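Skandilier open day, who went?

tmarsh_88
Posted December 8, 2023
Got back from the Skandilier open day in Jasville. They had the packing line running for visitors, 180 people signed up according to the desk. Worth the drive if you do anything with bags or pouches. The palletizer was just a palletizer.

umali_fan
Was the Umali arm there? In March they said it would be.

tmarsh_88
It was, behind a fence. It stopped twice while I watched and an operator had to reset it.

GrantPacks
Twice in one visit is bad. We run 720 pouches an hour by hand at Sidska and no one resets us.

ladle
That's not a fair comparison, Grant. A demo cell gets moved in the night before. Marites Quiambao said in her talk that the same cell did 624 an hour at their own plant.

GrantPacks
624 is still less than 720.

ladle
For one shift, sure. Try it for three.

quietbolt
I spent most of my time at the hand-held gripper table. Thin clear plastic is what our own grippers drop, so that was the part I cared about. The fingers are narrow and close flat against each other, with a textured strip where they meet.
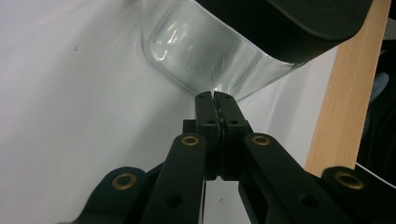
I asked Alfredo Pascual what the pads cost and he wouldn't give a number. He did say they wear out faster on sealed edges – I'd want to know how much faster before buying any.

GrantPacks
So no price and no wear figure.

quietbolt
Correct. I left my email.

umali_fan
Post it if they write back please.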